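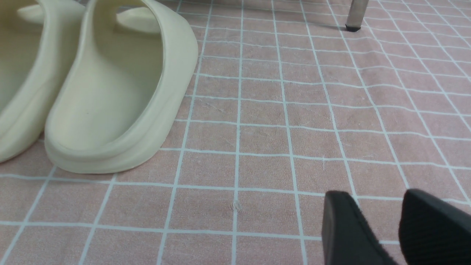
## Cream foam slides going yellow, and where to keep them by the door

**Comfort Aryee**, posted Jan 19, 2024

Good evening to all. I have a pair of foam slides, cream colour, which I use only inside the flat. I bought them in July and they were nearly white then. Now they look more yellow to me, mostly on the footbed, and there are also small dark specks that do not go away when I wipe with a wet cloth.

They stay on a pink mat with white lines, next to the entrance door. The mat has a soft surface and it catches every hair and crumb. It also does not lie flat any more after I washed it, so the lines became a little wavy. I washed it at 40 degrees, maybe this was too much.

I would like to know three things. How can I clean the slides without making the colour worse? Can they go in the washing machine together with the mat? And is it better to keep them on the mat or on a shelf? I was looking at the small Skarkano shoe rack, but my corridor is narrow and the door opens to the inside.

Thank you for your patience with my English.

---

**Barredo**

Do not put them in the machine. I did this with mine and they came out one size smaller. Foam does not like heat.

For cleaning I do like this:

- lukewarm water in a bowl, with a little washing-up liquid
- leave the slides in it for 20 minutes
- an old toothbrush for the footbed and for the groove which goes along the side of the sole
- rinse well, then dry them in the shade

For the specks, try a paste from baking soda and water, and rub with a soft cloth. If a speck is still there after this, it is probably grit that has been pressed into the foam. You can try to lift it with a wooden toothpick, but gently, or you will make a hole. I have one such hole and now it collects dirt even better than before.

Please do not use bleach. My sister used it on white ones and they became yellow like butter.

---

**trivomgate_35**

just buy new ones, they are cheap

---

**Rullora**

I agree with Barredo about the washing, so I will write only about the mat and the place.

The yellow colour can come from sun. Is there a window near your door, or a radiator? Mine stood beside the radiator for one winter and the pair became darker on that side only. I moved them and it did not get worse, but the old colour did not come back either.

For the mat, wash it alone at 25 or 30 degrees with a slow spin. When it is still damp, pull it by the corners and lay it on the floor under something flat – I use the ironing board, folded. Leave it for one night. The waves should become smaller. Before each wash I shake it from the balcony and go over it with a lint roller.

About the rack, measure first with the door fully open. For one pair of slides I would keep the mat.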